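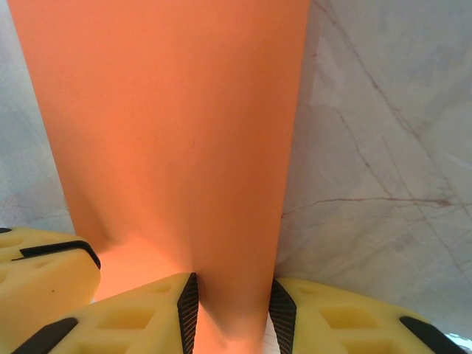 Molura Street kitchen, the cupboard gallery

Roxana Vasiliu and I spent a June evening clearing the tall cupboard before the painters came. The plan was one box to keep and one for the op shop. We have five boxes to keep.

The orange one. A warm salmon colour, matte, wider up top and narrow at the bottom. It has a tiny dark mark near the middle and a few faint creases lower down. Roxana calls it character — I call it op shop. It stayed.

More from the same evening is in the Bunska album, mostly lids. I own 100 of them and they fit nothing.

The painters were booked for 10 and had their own mugs. The cupboard is now a shade called Stoica, and full again.

Next gallery: the laundry shelf, if we're speaking by then.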